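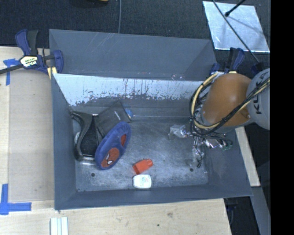 Skillow House Slippers

We've been selling the Skillow since January and it has quickly become the pair we all reach for at home. It's a soft, closed-toe slipper made for cold kitchen floors, long Sundays and that quick dash out to the bins (yes, the sole can cope with a damp path!).

The design comes from Snorradóttir, a small studio that wanted something warm enough for winter but light enough to pack. The lining is brushed fleece, the footbed is 2 cm of springy foam, and the heel is cut a little higher than usual so it stays put on the stairs.

Sizes run from 36 to 43. If you're between two, go up – the fleece is thick, especially for the first week or so.

Washing: 30 degrees, gentle cycle, inside a pillowcase. Dry them flat and away from the radiator, then give the pile a rub with your hand to fluff it up again.

Weight: 400 g the pair
Sole: stitched rubber, non-marking
Lining: polyester fleece
Spare insoles: sold separately, in packs of 2

The next delivery reaches our Borevden shop on Thu 21 March. There are only 50 pairs in it, so ask Brijesh Sandhu at the counter to put yours aside.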